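4. Building and Teaching the Second Arm

4.1 From one arm to two

The first half of the course ends with every team owning one working arm, printed, wired and calibrated by its own members. We could have stopped there, and in the pilot year we did. What changed our minds was watching what the students did in their free hours in the Irnton workshop: they pushed their benches together and tried to make the arms hand things to each other. It went badly and they loved it. So we rebuilt the second half of the course around exactly that, and called the new unit Laleo.

Laleo asks each team to print a second arm from the same Skelidska part files and put it on the same table as the first. One arm does the work and the other is, at different moments, a helper, an obstacle and a target. The two arms do not share a controller. Each has its own board and its own script, and the only thing passing between them is a short text message over the local network ("ready", "holding", "clear"). We chose this on purpose. Students who had written one long script for the first arm now had to think about waiting, about being told to go, and about what an arm should do when the message never comes. These are lovely problems for beginners, and they show up physically, on the table, where everyone can see them.

Printing takes up more of the calendar than any other step. A full set of parts needs almost 85 hours on the machines we have, so teams start the job in January and print the links first, while the gripper jaws are still being argued over. The jaws are the one part we ask students to redesign. The stock file is perfectly usable, but a ribbed finger is a friendly first modeling task: it has a clear job, it prints overnight, and a bad one fails in a way that teaches something. Teams try different rib angles, pad shapes and tip widths, and keep whatever version they trust most.

4.2 Working from the wrist view

The single biggest change in Laleo is where the camera sits. In the first unit it hangs from a stand and looks down at the whole table. In the second unit it moves to the wrist of the working arm, so the picture travels with the gripper. Students find this disorienting for the first session and then refuse to go back. 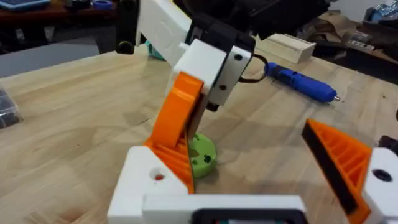
Reading time for this section: 3 minutes

Figure 4. Wrist-camera view over the working table. The jaws of the working arm are in the foreground, with the second arm between them and a green puck lying flat on the wood.

A wrist view like the one in Figure 4 is useful in class for several reasons. The jaws are always in sight, so a student can judge whether an object sits between them without doing any geometry at all. It also brings home how much of the table the other arm can hide. The puck in the figure is partly covered by the orange link and the thin plate in front of it, and a simple color search for lime green will find only the part that is left showing. In class this led to one of the best discussions of the term. Some teams wanted a smarter search; others wanted the second arm to move out of the way when asked. Both answers are good, and the second needs no new vision code.

We do not tidy the tables for recording, and we would encourage other instructors to leave theirs alone too. A rotary tool, a wooden box, packing paper and tape are all normal company for a student robot, and they give the color search something to be wrong about. One team's script became deeply attached to a roll of blue tape on the next table. The fix (ignore anything outside the work area) took them an afternoon and has been in every later version of the class code.

4.3 What the students recorded

Over the term, 19 students in the Lill group collected 700 short runs with both arms on the table. A run starts with the arms parked and ends when the puck is released or when someone presses stop. Students labeled each run themselves with one word for the result and a free line of comment, and we cannot recommend the free line strongly enough! The one-word labels told us how often things failed. The comments told us why: a cable loop catching on a jaw, a pad peeling at the corner, an arm politely waiting for a message that had been sent before it started listening.

That last problem, which students named "the early hello," came up in every team. We had planned a lecture on it and threw the lecture out, as by then each team had found its own cure. The most common was to keep sending the message until the other arm replied. Another was to let the receiving arm ask first. We now give this slot to the teams, who explain their cures to one another at the table with both arms running.

Cable routing deserves its own mention, because it was the least glamorous topic and the one students improved at fastest. A servo cable needs slack for the joint to turn, and that slack has to go somewhere. We now ask for a slow sweep through the full range of each joint, with a hand on the stop button, before any run is recorded.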